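Small Things on a Round Table: Fixing Up the Meeting Room
Project report by Gonçalo Quintela
Oct 8, 2025

Our assignment was to pick a shared room and make it nicer to sit in without buying furniture. I picked the small meeting room at Fasmont, and I'm so glad I did! It already had the best thing a room like this can have — a round table in a light honey color, big enough for a group and small enough that everyone can hear each other.

The trouble was the tabletop. Stuff piled up on it all through February, and when people sat down they spent the first few minutes pushing things aside. So I made one rule (I called it the Brilley rule, after the building): only things that help a meeting get to stay. Everything else goes in a drawer or goes home. 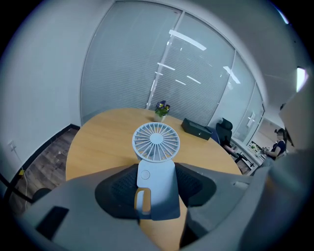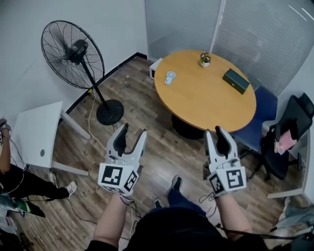
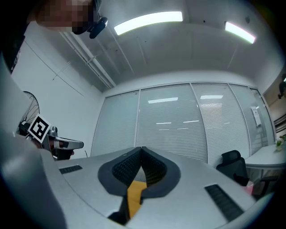 The plant was the easy choice. People like looking at flowers while they think, and purple and yellow together cheer up a plain room. I'd keep it toward the back, where no one's elbow can reach it. The box is for pens, sticky notes and spare chargers, and I want it to keep its lid closed between meetings.

The portable fan took more thought. I wanted air for the person who always gets warm, but I didn't want papers flying around, so I tested 2 positions with a stack of loose pages. Close to the edge and tilted up worked better — the pages stayed put, and the air still reached your face.

I also asked 7 people to fill out a short survey after their meetings. Most of them loved the flowers, and two asked for a coaster. Next I'd like to try the same rule on the desks, where there is a lot more to sort through and the cords need a plan of their own.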